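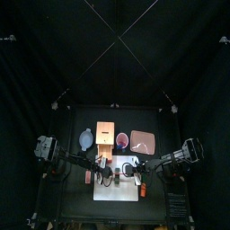
*Two robot arms over the black table, cables crossed above.*

## Water bill has shot up and I can't find a leak, any ideas?

**Rekha Lodhi**

Hi all, hoping someone on here has been through this. We moved to Kismont in January and are on a meter with Costberg. First bill was fine, second one was a bit high, and the one that landed on Tuesday says we're using 658 litres a day. There are only the two of us and we're both out at work! I've had a good look under the kitchen sink and behind the washing machine and it's bone dry. No damp patches on the ceilings either. The garden's a bit soggy by the gate but it has rained all month, so who knows.

I rang Costberg and got a very nice man who said they'd send someone to look at the meter, but that there's a £35 charge if it's found to be working properly. Is it worth doing, or should I be trying something else first? I really don't want to pay a plumber £150 just to stand in my hall and shrug.

**Getachew Chala**

Toilet. It's always the toilet. Put food colouring in the cistern, leave it an hour, don't flush. If it's in the bowl you've found it.

**Fengying Qian**

Getachew may well be right but do the meter test before you go pouring dye about, it costs nothing and it'll tell you which half of the problem you've got. Last thing at night, when everyone's done with the bathroom and the dishwasher's finished, lift the cover on the pavement and write down every digit including the red ones (I take a photo on my phone as I can't read my own writing). Then go to bed and read it again before anyone puts the kettle on. If it's moved, something's running. 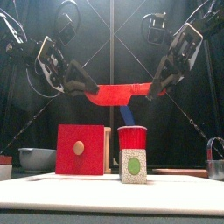
Next night do exactly the same again, only this time turn off your inside stop tap first. Ours was behind the hoover in the cupboard under the stairs and hadn't been touched in years, so go gently, a quarter turn at a time, and don't force it if it's stiff. If the meter still creeps up with the tap shut, the water's going somewhere between the pavement and the house, and your soggy bit by the gate starts to look very suspicious. If it stops dead, it's indoors, and then I'd be straight on to the toilet and the overflow from the tank in the loft.

Ours was the supply pipe. The bill came to just under £2000 before we twigged, and I cried on the phone, I don't mind saying! We did get a good chunk knocked off once it was mended, so ask Costberg whether they do a leak allowance and keep the invoice for the repair. Also check that the meter serial number matches the one on your bill. My sister was paying for next door's for most of a year.

**Hawi Adugna**

Same thing here but I'm in a flat and can't find the meter at all, does anyone know if they're ever inside?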